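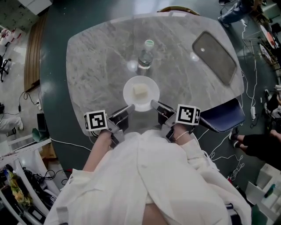
I spent most of an afternoon in December at the Drillent open day, which I had signed up for mainly to see how they handle calibration between a pair of hand-held grippers. The invitation promised "live bimanual collection with visitor participation." I have been to enough of these to expect a looped video and a bowl of candy, so the participation part was a pleasant surprise.

For those who don't follow this corner of the field: the grippers are held by a person, one in each hand, and the person does the task. No arm is involved at this stage. Fiducial cubes on the grippers give pose, the jaws give opening width, and the result is used later to train a policy for an arm that carries the same kind of fingers. The argument for doing it this way is cost per demonstration. The argument against it is that people do things with their wrists and shoulders that a six-axis arm can't follow, and you find out late.

Mattes Tiedemann ran the session. He gave an introduction with 20 slides, of which I would have kept the one on time sync. Their pipeline logs each gripper on its own clock and aligns the streams afterward using a short clap of the jaws at the start of every episode. I asked what happens when the operator forgets the clap. The episode is thrown out. I asked how often that happens with visitors, and he said often enough that they are testing a trigger on the host machine instead. I would have started there, but I understand how these things grow.

The task family for the day was small tabletop food handling. One of the items was a soft pale yellow block on a round white plate, and soft items are where two narrow metal fingers get interesting. Close too far and you leave dents, or you cut. Not far enough and the thing slides when you lift. There is no force reading shown to the operator, so you work from sight and from whatever comes back through the handle. Working from both sides with two grippers helps, because you can support with one and push with the other, but it also means two sets of fingers moving toward the same few inches of plate.

My own turn was set at 30 episodes and I finished them all, slowly. Some notes from the operator's side:

The weight is fine for the first ten episodes. After that I was resting my forearms on the table between attempts, and then during attempts. That changes the motion. My later episodes will have a lower approach angle than my early ones, and I doubt anyone will tag them for it.

Marble is a cold surface to lean on and it also throws back the ceiling lights. I asked whether the glare bothers marker detection. Tiedemann said they see occasional dropouts but that the cubes usually have more than one face in view, so the pose can be held through a short gap. He didn't have a dropout rate to hand. I wrote to him afterward asking for one.

Cables. At least one gripper on our table was wired, and a cable that trails back toward the operator has a preferred direction. I noticed a small pull whenever I rotated my left wrist outward. By the end I had learned to avoid that rotation, and a policy trained on my data will presumably learn to avoid it too.
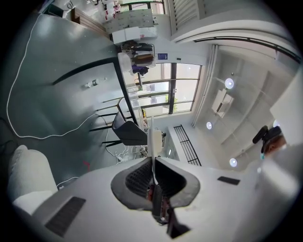
The second half was a round of questions with Frauke Baumgart, who handles the data side. She was more direct than I am used to at events with a sign-up form. Of the episodes recorded by first-time visitors at their previous open day, 85 percent passed the automatic checks, and she considers that number close to meaningless. The checks look for missing frames, impossible jumps in pose and jaws that never close. They don't look at whether the task was done. That part is still a person watching clips at double speed.

She also spent a while on wide-angle lenses, which I was glad of. A view mounted on the tool takes in a great deal of the room, with straight edges bent hard toward the rim. Windows are the main nuisance. Turn the wrist and bright daylight comes into view, the exposure follows it, and the part you care about between the fingers goes dark for several frames. Their current answer is to lock exposure at the start of a session and accept washed-out windows. I do the same on my own rig and have not found anything better.

On retargeting she had less to show. Drillent checks each trajectory for reachability against one arm model, called Brutis internally, and discards whatever falls outside. I would like the check to run while the operator is still sitting there. A beep when you leave the workspace would teach people faster than any introduction. Baumgart said it has been on the list since spring and that the solver is too slow on the collection laptop. A coarse lookup table of reachable poses would do the job, in my opinion, and I said so. She wrote it down, or wrote something down.

Smaller points, for my own reference:

Session length for regular operators is 60 minutes, then a break. Visitors get no fixed break, and it shows.

The chairs are ordinary ones and not set to a common height. Seat height shifts the elbow, the elbow shifts everything else. I would fix this before touching the software.

Finger tips are treated as a consumable. The ones I used still gripped well.

Data goes out under a license I need to read properly before I touch any of it. The short version on the slide did not match the short version in the handout.

I have a pair of older grippers at home, built from the Brilus plans, with a jaw encoder that drifts when it gets warm. After this visit I am going to move the clap from the start of the episode to both the start and the end – two sync points will at least show how much the clocks wander in between. The brackets for the cubes need reprinting anyway. If the drift turns out to be linear I'll post the correction script along with the logs, probably after the holidays.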